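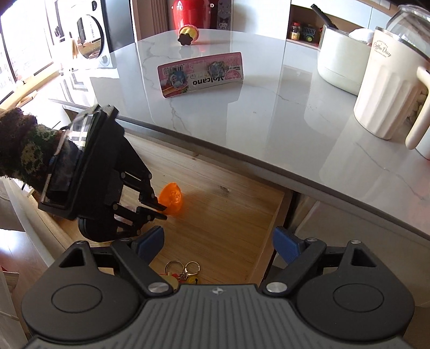

Sumimero, Season One: The Landlord From the Moon

Genji Ebihara has made a comedy about a minor moon god who comes down to Earth to collect 1,000 years of back rent, and he has had the good sense to give the debt to the laziest family in the prefecture. The Kanagaratnam household owns a failing noodle counter, a van that only turns left, and a shrine in the backyard that they have been using to dry socks. When Sumimero steps out of it and presents the bill, the father asks if she takes installments.

She does, and so we get a season. Every week the family must grant her one earthly pleasure in lieu of payment, and every week they pick the cheapest one available. Bowling. A car wash. A free mattress demonstration that goes on for most of an episode and contains the best joke in the show, which I won't spoil except to say that the salesman is still alive at the end of it.

Hinata Hamada voices Sumimero as if she were reading out parking regulations, and it works far better than it should. The character has leveled cities and would like you to know there was paperwork. When she finally raises her voice, in the bowling episode, over a disputed spare, I had to pause the thing and walk around my kitchen.

The rest of the cast is less lucky. The older son exists to fall in love with people at bus stops, and he does this 4 times with no noticeable change in method. The grandmother is wonderful and gets maybe one line per episode. There is also a rival god, Bretico, who turns up late with a cape and a lot of backstory. He explains the lunar property system on a Sunday afternoon in real time, or that was how it felt.

The animation is by Pruvora, whose house style is faces first and hands if there's budget. Crowds tend to stand very still. The food, though, looks terrific - somebody over there cares deeply about broth.

I have doubts about the finale, which wants us to cry over the sock shrine and hasn't earned it. I got a bit misty anyway, and I resent that. A second season is supposed to start in November. The family still owes 60 percent of the rent, and I'd like to see more of the van.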